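Flornum Linen Room: Gallery
Folding, sorting and checking at the Grevcombe site
Posted 2021-12-09 by Refugio Rosales

Flornum does the washing and folding for guest houses, a swim school and a handful of physio clinics between Figueroa Street and the river. Most of what comes through is plain: towels, cleaning cloths, tunics, T-shirts, pillowcases. In November we handled 1,946 pieces at Grevcombe, and more than half of them were towels.

This page is for new starters and for customers who have asked how their things are looked after once the bags are dropped off. Washing and drying are covered on their own pages, as are pick-up times and the price list.

A few notes on how the folding side works. Everything is sorted by customer first and by colour second. Finished work goes to the back of the table and unfinished work stays to one side, in a bin or over the rim of it. Whatever is being folded has the middle to itself. Yavuz Canpolat set it up that way when we moved from the Bullolska building, where the tables were narrow and finished towels kept getting mixed back in with the rest.

The folding table

The speckled tabletop with a lavender cloth bunched in the middle. A teal-blue towel is folded in the far left corner with a dark red edge showing under it, and the green bin holds a black cloth, with a peach-pink one over its rim. 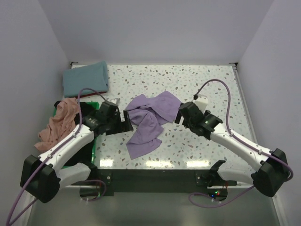 Opening out a bunched piece

Soft cotton pieces tend to twist into a rope in the dryer. The quickest way to get one flat again is to find a seam and follow it. Hems are the easiest to find by feel, as the fabric is doubled over and a bit stiffer there. Side seams are next. Once two seams are in hand the rest usually drops into place with one shake.

Do not pull from the middle of a panel. Knits stretch, and a stretched panel will not sit square in the stack no matter how carefully it is folded afterwards. If a piece will not open after a couple of tries, lay it down, smooth it from the centre outward and start again from a corner or a hem.

Seams and hems up close

Pale lavender fabric in broad folds, with three thin dark seam lines. Two of them close in on each other toward the left and leave a narrow band of cloth between them, and the fabric puckers where it is pinched lower down.
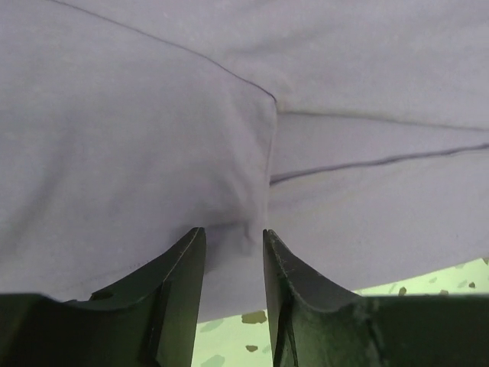 Seams are also where wear shows up first. We look for loose thread, small holes along the stitching and hems that have started to roll. Anything with a fault goes in a separate pile with a paper tag, and the customer decides whether it is mended, kept for rags or sent back as is. We don't mend without asking. Last month 62 pieces were tagged, mostly bath towels with frayed edges from one of the older guest houses.

Mending is done by hand or on the small machine in the back room. Turnaround is five working days for a simple hem and longer for anything that needs a patch. Thread is matched as closely as we can manage. Greys and purples are the hardest to match, and if a customer has a spool of the original thread it is worth sending it along.

Stacking

Towels are folded in thirds lengthwise and then in half, with the fold facing out. Hand towels are folded the same way but only in half again if the customer's shelves are shallow. Shirts and tunics go face down, sleeves in, then up from the hem in two turns. Keep stacks low. Five bath towels is the limit, and any higher than that they lean and have to be done again.

Different colours can share a stack if they belong to the same customer and are going out the same day. Dark reds and blacks are kept apart from pale pieces until they have been through the wash a few times, as new dye can rub off on light cotton even when everything is dry.

Customers who want a particular fold should say so on the intake form. We keep the instructions on a card with the account and follow them until told otherwise. The swim school has its towels rolled, for instance, and one clinic wants every pillowcase inside out.

Questions about folding or mending can go to Refugio Rosales at the Grevcombe counter. For lost or mixed-up items, ask for Yavuz Canpolat and have your docket number ready.

More galleries: Sorting Bay, Drying Room, Delivery Vans
Back to Our Work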